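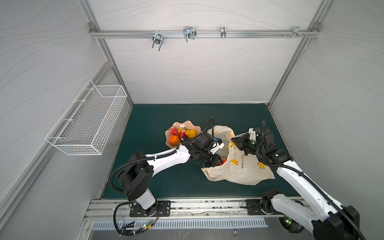
Tromari 양팔 작업 키트, 2주 써본 메모

8월호 마감 직전이라 짧게 갑니다. Gelola에서 대여로 내놓은 Tromari 양팔 키트. 팔 두 대, 알루미늄 프로파일 틀, 회색 벽 패널, 청록색 매트까지 한 세트. 조립은 Pongsak Hemmin 씨랑 둘이서 했고 오후 한나절 걸림. 설명서는 영어판만 옴. 한글판은 준비중이라고.

과제는 과일 봉지 담기. 물결 테두리 접시에 모형 딸기, 귤, 배, 바나나. 옆에는 바나나 그림 비닐봉지 ("かわいいバナナ"라고 써있는 그거). 오른팔이 손잡이를 잡아 올리고 왼팔이 과일을 옮기는 순서. 말은 쉬운데 비닐이 제일 어렵습니다. 구겨진 모양이 매번 달라서 손잡이를 못 찾고 헛집는 경우가 꽤 나왔어요. 일단 잡으면 그 다음은 무난.

좋았던 점. 흰 손가락 그리퍼가 생각보다 얌전함. 모형 과일에 눌린 자국 없음. 벽이 3면이라 뒤에 사람이 지나다녀도 인식이 안 흔들림. 뒤쪽 레일에 후크를 끼울수 있는 것도 편하고, 왼쪽 벽 철망 바구니는 아직 쓸 데를 못 찾음.

아쉬운 점. 케이블. 팔 따라 굵은 주름관이 도는데 어깨를 크게 돌리면 신경 쓰임. 앞쪽 레일 홈에 나사가 자꾸 들어가는 것도 귀찮고요. 청소용 붓 하나 넣어주면 좋겟습니다. 재부팅 후 영점 잡는데 15분, 이것도 길어요. Gelola 쪽 Tassanee Chaimongkol 씨에게 물어보니 다음 펌웨어에서 5분까지 줄인다고 합니다. 나오면 다시 재볼 예정.

대여는 2개월 단위, 설치 지원은 별도 신청. 가격은 구성마다 달라서 견적 받아야 함. 포장 라인에 바로 넣을 물건은 아니고, 비닐이나 천 같은 흐물흐물한 걸 양손으로 다뤄보고 싶은 연구실, 교육기관이면 한번 빌려볼 만합니다. 장비는 Intarasuk 2층에 그대로 있으니 만져보고 싶은 분은 편집부로 메일 주세요. 오전 시간대가 한가함.

다음 호는 Narnorham 그리퍼 교체 손가락 비교.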